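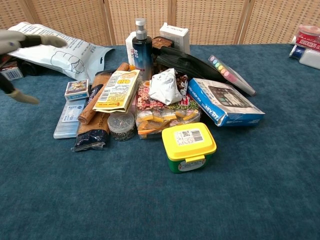 Snacks and household bits on the blue-teal cloth, with the woven screen behind.

I finally made it to the Fandmont open day on Friday, 11/13/20, and I'm so glad I went! Juwita Nasution met me at the door and walked me straight to the packing room (my favorite part, as you can probably guess). The table had candy in yellow and orange wrappers, a dark blue pump bottle, a black zippered pouch and a big white shipping bag off to one side. I wanted the candy, obviously.

Juwita told me they sent out 173 mixed orders in September, and that snacks with toiletries is the combination people ask for most. Bottles go in first, she said, then boxes, and the chips and cookies last. I've been doing it backwards for years! Parking is on the street, and the tour took 47 minutes.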